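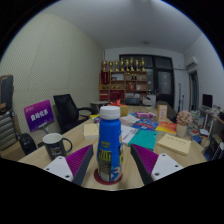

Drisley Shared Spaces Project, Ngata Centre for Workplace Studies, Fodley
Section 4.2, revised Mon 8 April

4.2 What stays on the table

The cleaning rules at all of the Drisley sites say that a shared meeting table should be left bare at the end of each booking. We found very few tables in that state. Across the 60 tables in the survey we recorded 2,254 items, not counting fixed equipment such as power boxes and conference phones. Chairs, side tables and anything on the floor were noted on the room sheet but left out of the total.

Each item was placed in one of seven groups: drinks and drinking vessels, loose paper, bound paper, signs, packaged goods, personal electronics, and other. A coaster was counted with whatever stood on it, and counted alone if nothing did. Papers in a stack were entered as one item, whatever the height of the stack. This keeps the paper groups from swamping the rest, but it also means that a thick pile and a pair of stapled sheets carry the same weight in the totals.

Figure 2 is a fair picture of a mixed table. A blue drink bottle stands on a red coaster and a black mug sits nearer the front edge. Close to the bottle there is a cream-coloured book on one side and a stack of printed papers on the other, with a teal hardcover past the papers. There is also a purple sign with white Chinese lettering, and a pink and purple boxed package. Five of our groups are present on one tabletop, and we coded it without difficulty except for the blue magazine behind the teal book. Magazines gave trouble throughout. In the end all of them were put with bound paper, on the grounds that staff shelved them with books when they shelved them at all.

Figure 2. Wooden meeting table with drink bottle, mug, sign, books and papers.

Drinks were the most widely spread group. They turned up on more tables than any other kind of item, though seldom in large numbers on any one table. Bottles with a screw cap were left for longer than open mugs. In the interviews, staff told us they would carry a mug back to the kitchen if they saw one, but would leave a capped bottle where it was in case its owner came back. Several people said the same about a lunch box with the lid on. A closed container seems to be read as something still in use, even after a day or more.

Coasters were supplied at the Lollia building only. Staff there were asked to return them to the tray by the door, and mostly did not. A coaster tended to stay where it was first put down, and later drinks were placed on it. We think this may fix the position of drinks on a table over time, but the survey was not set up to test it and we make no claim beyond that.

Paper behaved differently. Loose sheets were moved often, usually by being squared into a pile and pushed towards the centre or a far corner. Books were hardly moved. In the return visits made in December, many of the books recorded on the first round were still on the same table, some under newer papers. People we spoke to were unwilling to shift a book that was not theirs – it looked as though it had been put there on purpose. They felt no such doubt about printed pages.

Signs were the smallest group, and the one staff noticed least. When asked to list what was on the table in their usual room, most left out the sign altogether, including those who sat facing it.

Packaged goods are harder to discuss as a group. Some boxes held gifts or samples, some held stationery, and some were empty. We did not open boxes, so the coding rests on what the outside told us and on what staff said in the interviews. Where the two disagreed we kept the first coding and added a note to the room sheet.

There are 2 limits to these counts. Visits were made during working hours, so a table between meetings and a table in the middle of a long booking could look much the same. And the rooms at Fodley were surveyed shortly after a change of furniture, when some belongings had not yet been moved back. Totals with and without the Fodley rooms are given in the appendix.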